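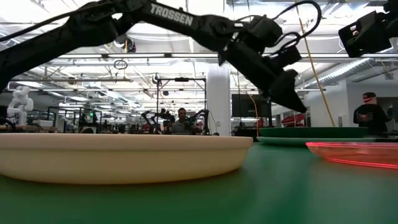 Rirkier tableware review, Thu 18 May
Speaker notes, second half

Slide 1. Scope
Plates and shallow dishes only. Bowls and cups are in the Eshun talk. Say this early or the first question will be about cups.

Slide 2. Color as a sorting key
The Clirnitz cafeteria sorts by color. Red goes to one rack, green to another, cream to a third. Staff learned it in one shift. The weak point is green. Dark and pale green are different sizes but get racked together, and the pile leans. Pause here and ask how many people in the room sort by size first.

Slide 3. Stacking order
Rule: wide plate at the bottom, narrower plate on top. The lower rim should show past the upper one on both sides. If it doesn't, the order is wrong or the upper plate is off center. Small dishes stay out of the plate stack. 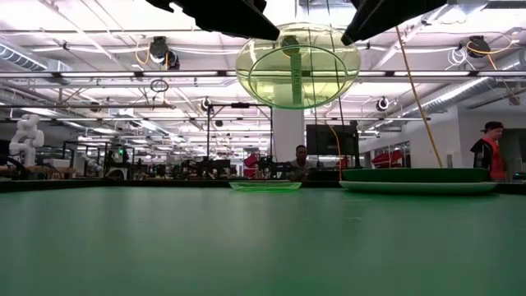

Dark green plate on a wider, paler one, small dish kept separate.

Slide 4. Translucent versus opaque
Translucent plates are easy to inspect. Hold one upright against a bright ceiling and scratches show as pale lines. Opaque cream plates need a side light and a slow turn. Allow twice the time per plate. Do not read out the table, it is in the handout.

Slide 5. Labels
A strip down the middle of a plate hides that part of the surface during inspection. Todar removes labels before the first wash. Clirnitz leaves them on until they lift. Residue was found on 11 plates in a batch of 1,000, all from Clirnitz. Small sample, one batch. Do not oversell.

Slide 6. Work surface
Green plates on a green tabletop are hard to pick out at the edges. A pale mat fixes this. Cost is minor. Skip this slide if past 90 minutes in total.

Slide 7. Open items
Rim thickness on the cream plates. Rack spacing for the wide pale green ones. Whether 2 sizes of green are needed at all.

Questions. Repeat each one into the microphone before answering.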